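Ghosting on a whiteboard that won't shift
Home and Workshop > Cleaning and Care
6 replies

Jakinside
Posted 09:14

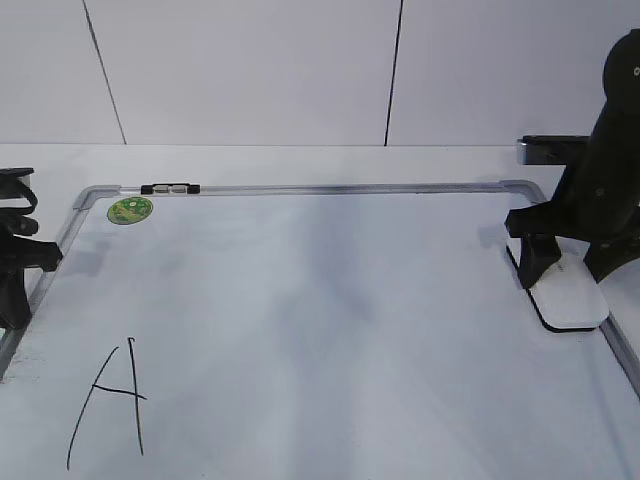

The board as of this morning, A still to come off.

I've got a big whiteboard that I use flat on the table for planning jobs. Aluminium frame, nothing fancy. The middle has gone cloudy with grey smears and the dry eraser just moves them about. It's had a couple of years of use. Is there a way to get it properly white again or is the surface finished? I don't want to spend 90 quid on a new one if I can help it.

gluepot_77
Posted 09:40

Wash the eraser first. If the felt is full of old ink you're only putting it back on the board. Warm water, bit of washing-up liquid, squeeze it out and leave it overnight. Then do the board with a damp microfibre cloth and dry it straight after.

Gondal
Posted 10:02

Isopropyl alcohol, the 90 per cent stuff. Put it on a cloth, leave it 30 seconds, wipe off. Did the one in our shed and it came up like new.

marrowfat
Posted 10:25

I'd go easy with that. I used alcohol every week on a cheap melamine board and after a year the ink wouldn't wipe off at all. Fine once in a while, but wash it with water afterwards.

Gondal
Posted 10:31

Mine's had it for years with no trouble. Melamine stains whatever you do to it. If a fridge magnet sticks it's steel underneath and you've less to worry about.

Zikcombe
Posted 11:18

Depends on the pen as well. Some black markers leave a lot behind, especially when they're drying out. Is that the one you always use, in the groove at the top? Try another make before you blame the board. Also that green sticker in the corner — if you take it off, use warm water and a fingernail, no scraper.

Jakinside
Posted 12:50

Sticker's staying, it's not in the way. The pen is an old one so that could be part of it. A magnet does stick, so steel I suppose. I'll wash the felt tonight and try water first, then the alcohol if that doesn't do it.

gluepot_77
Posted 13:05

Get all the soap out of the felt or you'll have a new set of streaks.

Jakinside
Posted 19:22

Felt washed, water was nearly black. It's on the radiator now. Will do the board tomorrow.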